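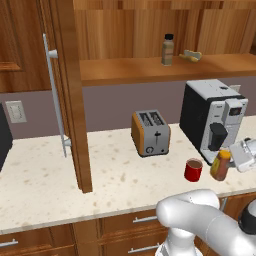

Esmont, March

Stone counter and vinegar, what do you use for cleaning?

ghada_semaan
Hello everybody. We moved to a house in Esmont in winter and the kitchen has a light cream stone counter with small tan flecks, the same type as in the picture on top. At home my mother cleaned everything with white vinegar and water, so I did the same for 2 months. Now near the sink I see dull spots which do not go away when I wipe. The previous owner left no papers about the stone. Is it damage, or is it only some film that I can remove? I would like to know before I buy a product for it.

potsandpans_lee
Stop the vinegar today. If it's marble or limestone, the acid eats the polish and those spots are etching. No cleaner takes etching out, it has to be repolished.

Tamunoemi Iyamu
I would not frighten her so fast. Speckled counters are often granite or quartz, and granite does not etch easily. I had dull spots at my sink too and they were hard water. A plastic scraper held flat and some patience, and they came off.

potsandpans_lee
Sure, but telling someone to scrape before she knows what stone she has is bad advice too.

Tamunoemi Iyamu
Plastic, I wrote. It is softer than any of these stones.

ghada_semaan
Thank you both. How can I know which stone it is? I looked at the rounded edge in front and the flecks continue there, also on the side.

dmk201
Put one drop of vinegar somewhere nobody looks, behind the toaster for example. If it fizzes, it's marble or limestone. Wipe it right off and rinse. For daily cleaning I use Clurnex, the stone one, not the bathroom one. Works on all of mine.

oldgrout
Clurnex leaves streaks on anything light. Dish soap, warm water, soft cloth, dry it after. I've done that since we put ours in and never paid for a special bottle.

dmk201
Streaks mean you used too much.

oldgrout
Or that it streaks.

ghada_semaan
I made the test this morning behind the bread box. No fizzing, and after I rinsed it I cannot find the place. So I tried the scraper very softly, as Tamunoemi wrote, and a white powder is coming off. Half of one spot is already shiny again. I also called Haddad, the stone shop, and they asked 200 only to come and look, 300 with polishing. I think I will wait with this.

potsandpans_lee
Glad it's only scale. I'd still keep vinegar off it, if it's quartz the resin doesn't love it either.

Tamunoemi Iyamu
On this I agree with Lee. And dry around the faucet in the evening, otherwise the scale will be back before summer.

ghada_semaan
I will do so. One more question, does somebody know the sealer from Sterent? The neighbor has half a can left and offers it to me.

oldgrout
If it's quartz don't seal it at all. Find out first. Drip some plain water on it and see if the stone goes darker after a while.

ghada_semaan
Good, I will try it tonight and write here.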